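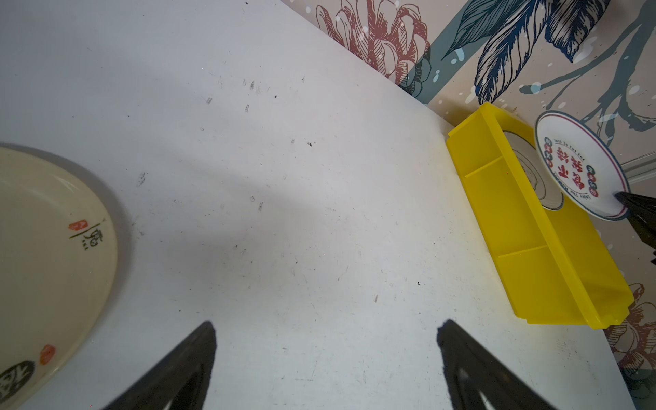
**TRAVSTEAD, June 13, 2026** – The Netatden shared workshop has put two robot arms to work on crockery and is publishing what it found, including the parts that do not flatter the project. The build is called Zosus. It was put together by members in their spare evenings, and its only job is to put plates in a rack.

The workshop makes no claim that Zosus saves time. In the latest set of 44 attempts, the arms placed the plate in a section of the yellow tray and let go of it cleanly seven times. The rest ended in a stall, a dropped plate or a member reaching for the stop button. A person can do the same job while talking to somebody else.

"We keep being shown films of robots tidying kitchens, and the films always stop at a good moment," the workshop said in a statement. "We wanted to know what the rest of the evening looks like. Mostly it looks like two arms getting in each other's way."

Plates are an awkward thing to ask a gripper to hold. The rims are smooth and slightly curved, and narrow fingers have very little to press against. Members chose decorated plates after finding that plain white ones were hard to pick out against a white table. One has a blue and red rim, red Chinese characters in the middle and the words "Just To Eat Eat". Whether the pattern helps is still a matter of argument in the workshop, and the results so far do not settle it.

The control board and motor mounts are based on plans shared by Modise, a small hobby design group. Netatden members changed the mounts twice. The first change made matters worse and has been left in the build notes for anyone tempted to repeat it.

The workshop has turned down requests to show Zosus as a home helper. It does not wash, it does not dry, and it cannot cope with a cup. Members would also advise against building one to save on housework, given that the software took 121 hours of work before either arm moved a plate at all.

A second set of attempts, 40 in all, is planned for August, with softer tips on the fingers. The results will be published in the same form, whichever way they go.

**Notes for editors**

- Build notes and the full log of attempts are available from the Netatden workshop in Travstead on request.
- Zosus is not for sale, and no kit is planned.
- Visits can be arranged on build evenings. Working demonstrations cannot be promised.

ENDS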